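Cluvgate Kitchen Tasks: equipment planning notes and data card

Maintainer: Narayanan Suvarna
Last revision: May 9, 2019

What is in this repository

The repository contains simulated episodes of a robot arm working with small kitchen appliances, and the planning sheet which we use to decide what hardware to buy for the real bench. The simulation came first. The money for the bench is approved only in part, so we want to know which tasks deserve a real arm before we sign the order with Jorwood.

Contents

episodes/ - 139 simulated episodes, one folder for each
assets/ - appliance and object models
budget/plan.csv - the planning sheet, one line for each item
budget/quotes/ - offers from Jorwood and Ferraro, text only

How we use the episodes for budgeting

Every task is linked to the lines in plan.csv that it needs. The oven door task, for example, needs the arm, the two-finger gripper and a table that can be fixed to the floor. If a task is removed from the plan, please remove its link too, otherwise the total is wrong.

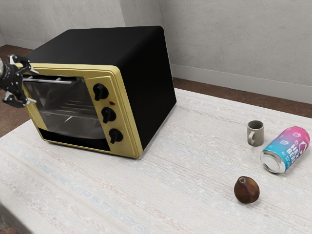
The gripper is the item we discussed the longest. Ferraro offers a model with a wider opening, but delivery takes 57 days and spare fingertips are sold separately. Jorwood includes three sets of fingertips in the price. Rainer Kuhlmann has asked both firms for a written answer about the warranty when the gripper pulls on handles and doors. Until we have it, the gripper line stays marked as "open".

Appliances are cheap compared with the arm. We still keep them as separate lines, as they will be replaced more often. The limit for one appliance is 50 euros.

Known limits

Contact forces in the simulation are not calibrated. Do not use them to choose the payload of the arm. The column "service_year" is empty for all Ferraro items. Installation cost was copied from the Gestisa offer of March and must be checked again.

Changes

Send corrections of prices to Narayanan, with the offer attached. Changes in the episodes go through a normal pull request.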